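머크데일행 막차

그러니까 내가 페리한 소일루 아주머니네 위층 방에 세를 든 건 순전히 값이 싸서였다. 방을 보러 간 날 아주머니는 계단 중간에서 나를 세워 놓고 대뜸 물었다. 잠귀가 밝으냐고. 나는 업어 가도 모른다고 했고 (거짓말이었다) 아주머니는 그럼 됐다면서 그 자리에서 열쇠를 줬다. 계약서는 나중에 부엌 식탁에서 썼는데, 잼 자국이 묻은 채로 지금도 내 서랍에 있다.

첫날 밤에 왜 그런 걸 물었는지 알았다. 새벽 두 시가 조금 넘으니까 아래층에서 라디오 소리가 나는 거다. 음악도 아니고 뉴스도 아니고, 웬 남자가 버스 정류장 이름을 읽고 있었다. 드렘우드, 드렘우드 다음은 카럼, 카럼 다음은 머크데일. 그러고는 한참 지직거리다가 다시 드렘우드. 나는 이불을 뒤집어쓰고 누워서 그걸 끝까지 들었다. 세상에, 무섭기도 했지만 목소리가 꽤 좋았단 말이다!

아침에 내려가서 슬쩍 물어봤다.

"어젯밤에 라디오 켜 놓고 주무셨어요?"

"업어 가도 모른다며."

할 말이 없어서 토스트만 먹었다. 아주머니는 내 접시에 달걀을 하나 더 얹어 주면서 그건 라디오가 아니라 녹음이라고 했다. 남편이 242번 버스를 몰았단다. 그때는 안내 방송이라는 게 따로 없어서 기사가 직접 마이크를 잡고 정류장을 불러 줬는데, 신참 시절에 하도 틀려서 집에서 테이프에 녹음해 가며 연습을 했다는 거다. 그 테이프가 34개 남았다고 했다. 다 똑같은 내용이냐고 물었더니 아주머니가 정색을 했다.

"똑같긴. 열한 번째 거에선 재채기를 해."

그 뒤로 나는 새벽마다 깨어 있는 사람이 됐다. 출근은 엉망이 됐지만 은근히 기다려지더라니까. 어떤 밤에는 남편분이 카럼을 빼먹고 "아이고" 하는 게 들렸고, 어떤 밤에는 뒤에서 젊은 여자가 웃었다. 그 웃음이 누구 건지는 묻지 않았다. 뻔하지 않은가.

문제는 2월에 터졌다. 아주머니의 낡은 카세트가 테이프를 씹어 버린 것이다. 나는 잠옷 바람으로 내려갔다. 안 자는 척을 할 때가 아니었다. 아주머니는 갈색 테이프가 국수처럼 늘어진 걸 두 손에 받쳐 들고 부엌에 서 있었고, 우리는 연필을 끼워 그걸 조금씩 되감았다. 다 감는 데 한 시간은 걸렸나. 틀어 보니 드렘우드가 드으렘우드가 되어 있었다. 아주머니는 술 마신 것 같다고 한참을 웃다가, 갑자기 안 웃었다.

그래서 내가 옮겨 드리겠다고 했다. 파일로 만들면 씹힐 일도 없고 전화기로도 들을 수 있다고 큰소리를 땅땅 쳤는데, 사실 할 줄 몰랐다. 역 앞 카라자 전파사에 가서 테이프 돌리는 기계를 빌리고, 선을 잘못 사서 바꾸러 가고, 바꾼 것도 또 틀려서 또 갔다. 주인아저씨가 나중에는 나만 보면 서랍부터 열었다. 그래도 20일쯤 지나니까 요령이 붙었다. 퇴근하면 씻고, 위층 책상에 앉아서, 테이프를 걸고, 기다린다. 빨리 감기가 안 되는 일이라 남편분이 정류장을 부르는 속도대로 나도 같이 앉아 있어야 했다.
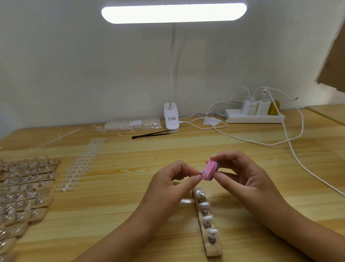

열한 번째에서는 정말 재채기가 나왔다. 그것도 두 번. 나는 혼자 방에서 "건강하세요" 하고 대답까지 해 버렸다. 바보 같지만 밤에 혼자 있으면 그렇게 된다.

이상한 건 마지막 테이프였다. 앞면은 늘 듣던 대로였는데 뒷면을 거니까 정류장이 하나 더 있는 거다. 드렘우드, 카럼, 머크데일, 그리고 "우리 집". 그게 다였다. 다음 정류장은 우리 집입니다, 내리실 분은 페리한 소일루 씨 한 분입니다. 그러고는 지직거리는 소리만 끝까지 갔다.

나는 그걸 아주머니께 어떻게 말해야 하나 사흘을 고민했다. 모르고 계신 걸까? 서른 해를 넘게 갖고 있던 테이프인데 뒷면을 한 번도 안 뒤집어 봤을까? 결국 6월 18일, 아주머니 생신 아침에 파일을 다 담은 전화기를 달걀 접시 옆에 내려놓고 그 대목을 틀었다.

아주머니는 가만히 듣더니 소금을 집으며 말했다.

"이 양반, 늦게도 왔네."

그날 밤 두 시에 아래층은 조용했다. 나는 깨어서 기다리다가 슬리퍼를 신고 내려가 봤다. 부엌에 불이 켜져 있고, 아주머니가 외투를 입은 채 식탁에 앉아 있었다. 핸드백까지 무릎에 올려놓고.

"어디 가세요?"

"가긴 어딜 가. 내릴 준비 하는 거지. 앉아, 너도 한 잔 줄게."

그래서 나도 의자를 빼고 앉았다. 차가 너무 뜨거워서 한참 불어야 했다.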